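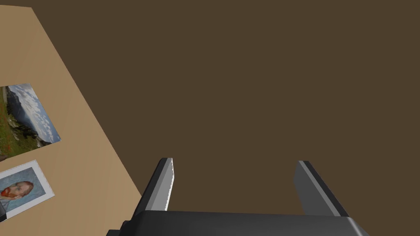
Simulación de la pinza paralela, vista desde la cámara de muñeca. Los dedos están abiertos; a la izquierda, el tablero con las láminas.

Elegir una pinza antes de comprarla

Briltberg lleva desde la primavera comparando pinzas sin atornillar ninguna a un brazo. El taller, dedicado a la manipulación de láminas, reproducciones y piezas pequeñas para tiendas de museo, tenía que sustituir el efector final de su línea de preparación de pedidos y decidió hacer la primera criba en simulación. Los candidatos eran tres: la Tôn, paralela de dos dedos; la Flevard, también paralela pero de carrera más corta; y una ventosa doble montada por el propio taller.

El responsable del banco virtual es Gumaro Ayala, ingeniero de control. Su criterio de partida fue mantener fijo todo lo que no fuera la pinza: el mismo brazo, el mismo controlador de impedancia, la misma mesa y los mismos objetos. Cada ensayo comienza con los dedos abiertos y fuera de la vertical del tablero, de modo que el planificador tiene que resolver la aproximación completa.

«Si la pose inicial queda encima de la lámina, solo se mide el cierre», explica Ayala. «A nosotros los fallos nos aparecen antes, en la orientación de la muñeca.»

Una hoja plana es mal objeto para una pinza paralela. No ofrece caras laterales y obliga a arrastrarla hasta el borde de la mesa o a levantar una esquina con la punta del dedo. La ventosa evita el problema, pero falla con las figuras pequeñas, de superficie curva e irregular. De ahí que la prueba mezcle ambas clases de objeto y puntúe el conjunto.

Se lanzaron 4,000 ensayos por pinza, con la posición y el giro de los objetos sorteados en cada repetición. La Tôn completó 3,382. La Flevard se quedó por debajo, casi siempre por falta de apertura al llegar inclinada a la figura. La ventosa ganó con holgura en las láminas y perdió esa ventaja en cuanto entraron las piezas con volumen.

La colocación de la cámara dio más trabajo que los dedos. Sakda Thammasiri, encargado de la percepción, probó 2 montajes: uno cenital, fijo a la estructura, y otro en la muñeca, por detrás de la base de la pinza. El cenital ve toda la mesa y pierde el objeto en cuanto el brazo se interpone. El de muñeca mantiene los dedos siempre a la vista, a costa de recortar los objetos que quedan a un lado - y un marco blanco cortado por el borde de la imagen es una mala referencia para estimar el giro.
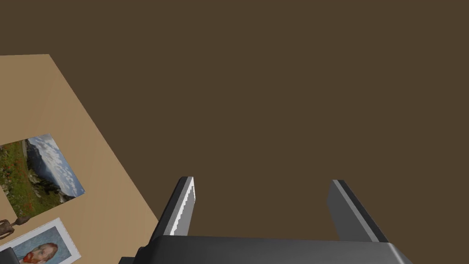
Otra vista del mismo montaje. Entre el paisaje y el retrato asoma una figurilla oscura; el dedo izquierdo se superpone al borde del tablero.

Thammasiri terminó combinando ambas: la cenital fija el objetivo y la de muñeca corrige los últimos centímetros. El retardo entre las dos señales se compensa en el controlador, que descarta cualquier estimación de giro hecha con menos de 3 esquinas visibles.

El punto débil del método es conocido. Las superficies del simulador son lisas y mates, la luz es uniforme y el rozamiento del papel se reduce a un coeficiente. Un papel satinado bajo focos de almacén se comporta de otra manera, tanto para la cámara como para el dedo. Ayala repitió una parte de la serie variando el rozamiento y observó que el orden entre las dos pinzas paralelas se mantenía, aunque la distancia entre ellas se estrechaba con los valores más bajos.

La Tôn pasará en julio a la celda física de Brallenlow, donde el taller tiene su almacén. La ventosa sigue en estudio como herramienta intercambiable para los pedidos compuestos solo de láminas. Queda por medir el tiempo de cambio entre una y otra, que el simulador trata como instantáneo y que en la celda dependerá del acoplador.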